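FOR IMMEDIATE RELEASE
2024-07-08

Clarkus puts out its house rules for hand-held gripper work, free for anybody to use

Hi, I'm Aldana Cisternas, and I look after working practice at Clarkus. I've been asked to write our press release myself this time, in my own words, so if you were hoping for "a leading provider of" you'll have to look elsewhere (sorry, Senthil!).

Today we're publishing the Clullell Rules. It's a plain-language set of good practice for people who record handling tasks with hand-held grippers, the kind you hold in your fists while you fold, pick, pack and sort so that a robot can learn from it later. There are 19 rules. They fit on two sheets of paper if you print on both sides, and we've tried very hard to keep it that way. You can copy them, change them, translate them, tape them to the wall. We'd love it if you kept the version number on there, but we're not going to chase you.

Why us? Well, we've been doing this work every day in our Clullell room, and we kept having the same arguments. How worn can a finger pad be before you swap it? Does the cable go over the wrist or under it? Who gets to say a session is finished? There are good safety standards for industrial robot arms, with fences and stop buttons and all the rest, and we follow them where we have arms running. But a person standing at a table with a gripper in each hand falls into a funny gap. Most of what's written down was written for a machine that moves on its own, and the person is somebody you keep out of the way. In our room the person IS the motion. So we wrote our own, starting last October with a shared file that was mostly complaints.

Let me give you the flavor of it.

The first bunch of rules is about the tool. Before a session you look at both fingers, both pads and every pivot you can see, and you write down what you found even if you're going to carry on. We went back and forth on this one for weeks. Hidayah Yusof, who runs our bench, wanted a hard line: any lifted edge on a pad and the tool goes in the drawer. Senthil Reddy, on the data side, said that a little wear is what a robot will have in real life too, and that throwing away every scuffed pad gives you recordings from a world where nothing ever gets old. I think they're both right, which made it a pain to write. Rule 4 now says wear is allowed as long as it's logged, it's the same tool for the whole session, and nothing is loose enough to drop into the work. Rule 5 says you never swap a pad halfway through and keep the same session number. Rule 5 has no exceptions and I'm quite proud of it.

Then there's the table. One task on the surface at a time. Only the things the task calls for. Set the cover sheet flat before you start, and put your container where you can reach it without leaning. Rule 8 is the one new people forget, and it says to check the floor on both sides of where you stand, packaging and cables included, because your eyes will be on your hands for the next stretch and your feet will be doing whatever feet do. Simple stuff! But we wrote it down because simple stuff is what slides when you're on your fourth batch.

After that come the rules about the person, and these got the most red ink. Nobody holds a pair of grippers for more than 16 minutes without putting them down. That's our number, from our own people telling us when their thumbs got grumpy, and if you find a better one for your team then please use it and write to us. Cables must run so that either hand can turn all the way over without a tug. Sleeves go to the wrist and stop there. The person holding the grippers can end a session at any point and doesn't have to give a reason, and the log has a box for that with no space next to it for an explanation. Baltasar Iturra, our longest-serving operator, asked for that last part. He said if there's a blank line, people will feel they have to fill it in, and then they'll think twice about stopping. I hadn't thought of it at all.

The last group is about being fair with the recordings. You keep the fumbled tries and label them as fumbled. You don't record anyone who hasn't signed, and that covers the people walking by in the back as well. If an operator asks for their sessions to be pulled, they're pulled, and we've promised to do it the same week.

We tested the draft before letting it out of the house. Our friends at Santoso, who do packing work and have much less patience than we do, ran it for a month and sent back 2 pages of notes, most of them some version of "too long." They were right. The draft had a whole section on how to name files, and it's gone. The final rules were then in force for 1721 sessions across both shops, and the change I can report with a straight face is that the logs got a lot easier to read. I'm not going to claim more than that. We didn't set it up as a study, and I get itchy when press releases pretend otherwise.

Saodah Mangundap, who heads operations at Santoso, gave me this to use: "My team doesn't like paperwork and neither do I. What sold me was that each rule is one sentence, and I could tell right away if we were breaking it. We were breaking six."

(She's since told me it's down to one, and she won't say which.)

The rules come with a one-page log sheet and a short checklist for setting up a table. Cinine, our little scheduling tool, now has the log sheet built in, with the pad check as the first screen. If you don't use Cinine, paper works just as well, and half our own room still uses paper. 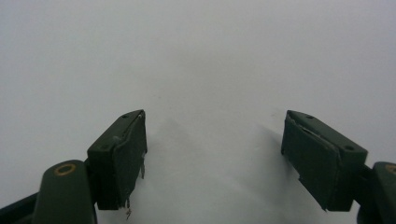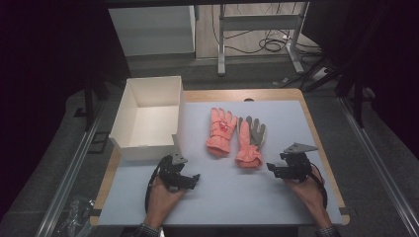 A few practical things before I let you go. The rules are version one, and we'll look at them again in October with whatever comments have come in by then. We want to hear from small shops most of all, and from people doing soft goods, food or anything wet, where I suspect some of what we wrote won't hold up. If you train operators, we're happy to share the slides we use on a first morning. They're ugly but they cover it. And if you sit on a standards group and feel like borrowing a sentence or a whole page, go ahead, you don't need to ask. A note telling me where it ended up would make my day, though.

We aren't selling a certificate. There's no badge, no logo and no paid tier. If somebody offers you a "Clullell certified" sticker, it didn't come from us.

Press questions come to me, and questions about the log sheet go to Hidayah. For anything about how the recordings are stored or deleted, ask for Senthil. The Clarkus front desk can put you through to any of us, and we'll send the rules by email or in an actual envelope if that's what you prefer.

Thanks for reading all the way down here!

Aldana Cisternas
Clarkus

We use cookies to keep this site working and to see which pages get read. By continuing to browse you agree to our use of cookies. Accept | Manage settings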